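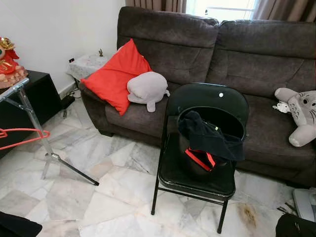 언니 그거 그냥 잠을 못 자서 그래요, 라고 다닐로 아그바야니 씨가 지난 글에 댓글을 달아 주셨는데 (언니라는 말은 어디서 배우셨는지ㅋㅋ 한국어가 점점 는다) 읽고 한참 생각했다. 내가 요즘 단어가 생각 안 난다고, 번역하다가 멍해진다고 징징댄 글에. 잠. 그래 잠이지.

그래서 오늘은 낮잠 이야기. 점심 먹고 급하게 쓴다. 세시에 전화 한 통 있음.

나는 원래 낮잠을 안 자는 사람이었다. 안 잔다기보다 못 잤다. 어릴 때 외할머니 댁에 가면 점심상 치우고 온 집안이 다 누웠다. 할머니, 이모 둘, 사촌들. 선풍기 하나 돌려 놓고. 나만 눈 뜨고 천장 벽지 무늬를 셌다. 할머니가 눈이라도 감고 있으라고, 눈만 감아도 반은 잔 거라고 하셨다. 그 말을 서른 몇 해가 지나서 다시 써먹게 될 줄이야.

회사 다닐 때는 낮잠이 죄였다. 점심시간에 책상에 엎드리면 부장님이 지나가면서 어제 뭐 했냐고 꼭 물어봄. 어제 야근했는데요. 차마 그 말은 못 하고 웃기만 했다. 그때 같은 팀 선배는 화장실에서 잤다. 변기 뚜껑 내리고 앉아서 휴대폰 알람 5분. 그걸 하루에 두 번. 지금 생각하면 좀 슬픈데 그때는 부러웠다. 앉아서 잠이 든다는 게.

프리랜서 되고 나서 좋아질 줄 알았지. 아니었다. 누가 뭐라고 안 하니까 내가 나한테 뭐라고 한다. 한낮에 누우면 심장이 뛴다. 메일 왔을 것 같고. 실제로 와 있고. 4월에 마감 세 개 겹쳤을 때는 새벽 네시에 자고 여덟시에 일어나는 걸 보름 넘게 했다. 그러고 났더니 '냉장고'가 생각이 안 났다. 그 차가운 거, 반찬 넣는 거. 남편이 웃다가 안 웃었다.

다닐로 씨 댓글이 꽤 길었는데 나머지를 옮기면 이렇다. 자기도 야간 근무 오래 하던 시절에 비슷했고, 그때 같이 살던 알프레도 파디야라는 친구가 매일 점심 뒤에 억지로 불을 꺼 버렸다고. 잠이 오든 말든. 처음엔 싸웠는데 한 달쯤 지나니 몸이 먼저 누울 데를 찾더라고. 그러니 잠들려고 하지 말고 시간만 정해 두라고.

할머니 말이랑 똑같잖아. 눈만 감고 있으라는 거.

그래서 해 봤다. 오늘로 19일째. 규칙이랄 것도 없는데 적어 둔다, 나중에 내가 까먹을까봐.

점심 먹고 설거지까지 한 다음에 눕는다. 설거지 남겨 두면 그 생각만 난다. 침대는 안 됨. 침대에 들어가면 저녁 여섯시에 일어나서 하루를 통째로 날린 기분으로 밥을 먹게 된다. 두 번 당했다. 휴대폰은 부엌에 둔다. 알람은 휴대폰 말고 옛날에 쓰던 요리 타이머. 째깍째깍 소리가 나는 건데 그게 의외로 괜찮다. 커튼은 다 안 친다. 깜깜하면 너무 깊이 들어감. 양말 벗기. 이건 그냥 내 취향.

시간은 이것저것 해 봤는데, 10분은 짧다. 눕고 뒤척이면 끝난다. 한 시간은 길어서 일어나면 머리가 띵하고 입이 쓰다. 90분을 자면 개운하다는 글을 어디서 읽고 주말에 해 봤더니 개운하긴 했다. 그리고 밤에 두시까지 말똥말똥. 바꾼 셈이니 이득이 없다. 지금은 25분에 맞춘다. 잠든 날은 반쯤 되려나. 나머지는 그냥 누워만 있다. 윗집 청소기 소리 듣고, 택배차 후진하는 소리 듣고. 저녁에 뭐 먹지 하다가 삐리릭.

근데 안 잔 날도 오후가 다르다. 이게 신기함. 예전에는 세시쯤 되면 같은 문장을 네 번 읽었다. 요즘은 두 번. 커피도 한 잔 줄었고 (남편은 안 믿는다) 저녁에 덜 짜증낸다 (이건 믿는다). 단어는 아직 가끔 도망간다. 어제는 '계량컵'이 안 나와서 눈금 있는 컵이라고 했다. 그 정도면 양호하지 않나.

안 되는 날도 적어야 공평하겠지. 비 오는 날은 망한다. 너무 깊이 자서 타이머를 끄고 또 잔다. 끈 기억도 없다. 전화 약속 있는 날도 안 된다. 누워서 할 말을 연습하고 있다. 그리고 엄마가 전화하는 날. 엄마는 꼭 한시 반에 전화한다. 평생 그랬다. 자고 있었냐고 물으면 나는 또 아니라고 한다. 목소리는 다 잠겨 가지고. 왜 아니라고 하는지 모르겠다. 마흔이 넘었는데 낮에 잔 걸 엄마한테 들키기가 싫다. 엄마도 외할머니 댁에서 같이 누워 자던 사람인데.

이 얘기를 동네 친구한테 했더니 자기는 주차장에서 잔단다. 마트 장 보러 가서 차 안에서 시트 젖히고. 집에서는 누우면 애들이 귀신같이 안다고. 장 보는 시간이 왜 이렇게 오래 걸리냐는 소리를 들어도 끝까지 줄이 길었다고 우긴다고 한다. 다들 어디선가 숨어서 자는구나. 화장실, 차, 도서관 맨 구석 자리. 나는 그래도 다리는 뻗고 자니까 출세했다.

아 그리고 지난번 글에 안대 추천해 달라고 하신 분. 저는 안대 못 써요. 귀가 아파서. 수건 접어서 눈에 올리는데 이게 무게가 있어서 오히려 낫습니다. 얇은 수건 말고 도톰한 걸로. 여름에는 냉동실에 잠깐 넣었다 쓰면 좋은데 너무 오래 넣으면 딱딱해져서 이마에 얹은 판자 같음. 해 보고 하는 말이에요.

밤잠은 아직 엉망이다. 어재도 한시 넘어서 누웠다. 낮잠이 문제가 아니라 밤에 혼자 깨어 있는 그 시간이 아까워서 그렇다. 집 조용하고, 메일 안 오고, 귤 까먹으면서 드라마 한 편. 그걸 포기하라면 못 하겠다. 다닐로 씨는 이것도 잠 못 자서 하는 소리라고 하실 거 같은데. 댓글 또 달아 주세요. 알프레도 씨는 요즘도 점심에 불을 끄시는지 궁금합니다.

쓰다 보니 두시 오십분이네. 오늘치는 못 누웠다. 전화 끝나고 누우면 너무 늦나? 일단 세수부터 하고 온다. 오타는 나중에 고칠께요.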